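4.2 Target Selection Under Partial Occlusion

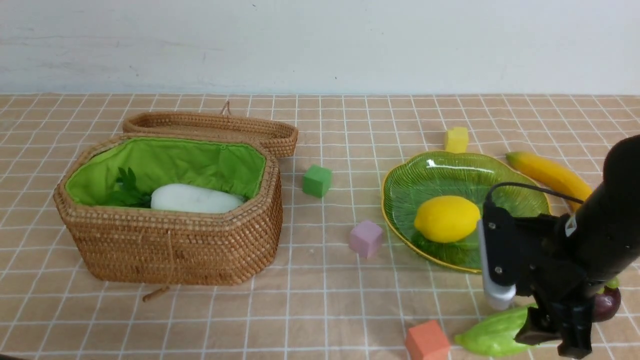

Figure 2. Head-camera view of the tabletop setup, with the open basket at left, the leaf-shaped plate holding a lemon, and the arm at right.

The planner described in Section 3 assumes that every object in the workspace has been assigned a stable identity before the first motion is requested. On a cluttered table this assumption breaks often. The arm covers part of the workspace for most of an episode, containers hide their own contents, and objects of similar color sit close together. This section describes how the Telico perception module assigns identities and how it passes its uncertainty to the planner.

Telico runs on the head camera only. We tested a wrist camera early on and dropped it, as keeping the two views calibrated took more time than the extra view saved. Each incoming image is segmented without class labels, and each segment is then matched against a track list that holds the last known position, mean color, and visible area of every object. A segment with no match after two consecutive images opens a new track. A track with no match is kept and marked as hidden if the projected arm model or a container rim overlaps its last position. Otherwise it is marked as lost.

The difference between hidden and lost matters for planning. In Figure 2 the banana runs behind the arm and only its left portion can be segmented. A tracker based on visible area alone would report that the banana had shrunk and moved to the left, and a grasp computed from that segment would be centered too close to the stem end. Telico compares the segment boundary with the projected arm outline. Where the two coincide, the boundary is treated as an occlusion edge and is left out of the extent estimate. The planner then receives the object with an open side and may not grasp it until the arm has moved clear and the extent has been measured again.

The basket presents a different problem. Its lining is bright green, and the leafy herbs inside blend with it. In our first version the herbs and the lining were merged into one segment in most images, and the pale vegetable lying across the basket was the only item inside that received a track of its own. Adding a local texture term to the segment cost separated the leaves in the majority of cases. It did not help where the front rim covers the lower part of the bunch, and those tracks remain marked as partly hidden for the whole episode.

The green glass plate was the hardest object to handle. It is translucent, its ribs show through next to the lemon, and its surface produces highlights that split it into several segments. We handle it by registering supports separately from graspable objects. A support is fitted once at the start of the episode, using its outline, and any later segment inside the outline that matches the plate color or is saturated white is discarded. The lemon survives this filter easily. A pale green object on the same plate might not, and we did not test that case.

The foam cubes were included as simple references. Each is a different color, and their tracks were used to check the camera-to-base transform between episodes. When the estimated cube positions drifted past the tolerance set in the Jarkirari configuration file, the episode was stopped and the transform was recomputed. The tablecloth grid was not used for calibration, as the cloth wrinkles and shifts when the gripper brushes it.

We evaluated the module on 342 episodes recorded with the Loluvstead controller. Identity was lost in 19 of them, meaning that a track was assigned to the wrong object and a motion was planned from it. Most of these errors began while the arm was low over the front right of the table, where the gripper fingers divide a single object into separate visible pieces. The merge rule proposed by Arruda, which joins segments on either side of a projected finger if their colors agree, was added after this evaluation and is discussed in Section 5.

Track updates run in a separate process from the controller. The planner reads the latest complete track list and never waits for a new one. If the list is stale, the current motion is allowed to finish but no new target is chosen.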